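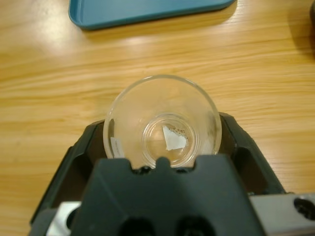
3.2 Detection of silent toilet leaks by the occupants

A toilet tank which loses water slowly through the flapper valve makes usually no sound, and the occupants learn of it only from the water bill. In Trunddale the utility reads the meters once in two months, so a leak can continue for a long time before it is noticed. We therefore compared two tests that the occupants can do themselves without tools. In the first test, a dye tablet (Cliltine) is dropped in the tank and the bowl is checked for color. In the second test, the rear wall of the bowl is wiped, and a piece of thin white paper is pressed on the porcelain above the water line and left there with no flushing. The pieces were torn by hand and not cut, as people would do it at home, and for this reason their outline is irregular, as with the piece lying at the bottom of the glass beaker in Figure 2, which has jagged edges and is close to a triangle. We did not find that the shape of the piece had influence on the reading. The size had some influence, as very small pieces were lost in the bowl in several homes.

Invitations were sent to 3721 households, and 2484 of them returned a complete form. Each household was asked to do both tests on the same toilet, with the paper test first, so that color from the tablet would not disturb it. The waiting time was 35 minutes for both tests. A longer time would probably find more of the very slow leaks, but in the trial done in February many people told us that they could not keep the bathroom closed for one hour, especially in homes with only one toilet.

The forms were entered by two persons independently (K. Yang and T. Marquez). Where the entries were different, the original form was read again by a third person. Forms in which the waiting time was missing were not counted as complete.

For a smaller group of 300 households, a plumber visited the home and closed the supply valve of the tank, marked the water level with a pencil, and measured the level again after the same waiting time. We use this measurement as the reference. The plumber was not told the result of the two home tests. In homes with a pressure-assisted toilet the level could not be marked, and such homes were replaced by the next on the list.

The two tests do not fail in the same way. With dye, the most common difficulty was a weak color that one member of the family could see and another could not. With paper, the difficulty was condensation on the porcelain, which makes the paper damp also when the valve is tight. This happened mostly in bathrooms where a shower had been used shortly before. We changed the instruction sheet after the trial and asked for the test to be done before the first shower of the day, but we cannot be sure that all households followed this.

A further limitation is that both tests find only leaks through the flapper. Water passing over the top of the overflow tube, due to a fill valve set too high, is seen by the paper test but is sometimes missed by the dye if the tablet is not fully dissolved. These cases are treated separately in Section 3.4.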